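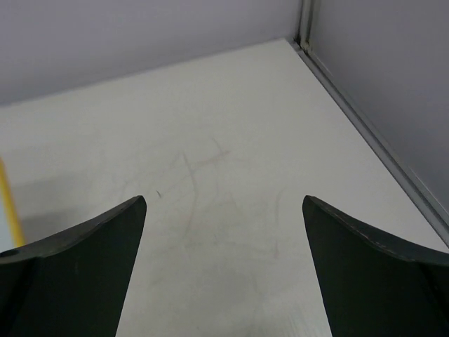 **Wedge fingers** are a class of parallel-gripper fingertip in which each finger narrows to a blunt point. They are compared with flat-pad and cupped fingers in bench trials of small two-arm cells. In a wrist camera view the open fingers fill the two lower corners and leave the tabletop visible between them, so the operator can judge the gap before closing. Wear tends to show first on the upper rim, where the dark finish scuffs to a lighter tone.

## Test objects

The Prorkavdale bench protocol calls for objects with different edges and stiffness. A framed whiteboard on clip-on feet tests the grip on a thin, upright edge - a weak point of cupped fingers. A foam eraser tests the grip on a soft body that deforms under load. 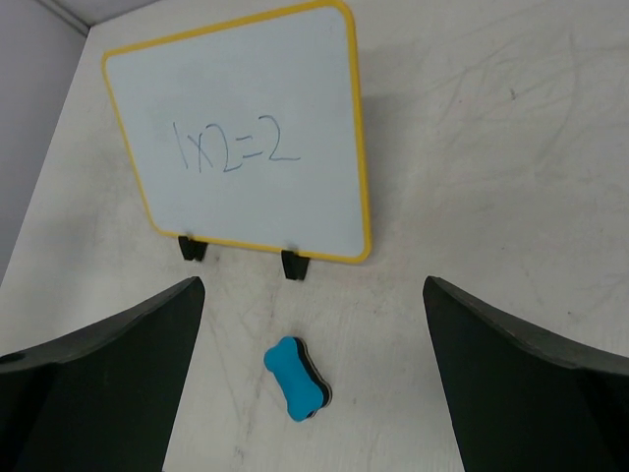 Each object is presented at several angles, and a trial is scored as held, slipped or missed. The Kullari series ran to 3321 trials, with 82 per finger type and object in the first block. Finger opening was set from the controller and kept the same for all types.

## Two-arm cells

Arms are commonly fixed to a shared rail so that both grippers can reach an object near the center of the table. Cables are left in wide loops to allow the wrist to turn. 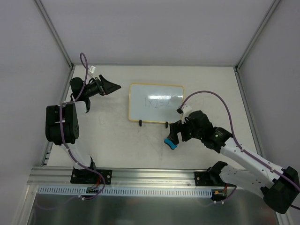
**Two arms on a shared rail; picture chosen by Desmond Aubrac**
*Section editor, end effectors, Milter Reference*

A rubber pad, such as the blue one on the right arm, can be added to a finger to raise friction. Padded and bare fingers are scored separately. Pads in the Rungrueang pattern are replaced after 30 trials.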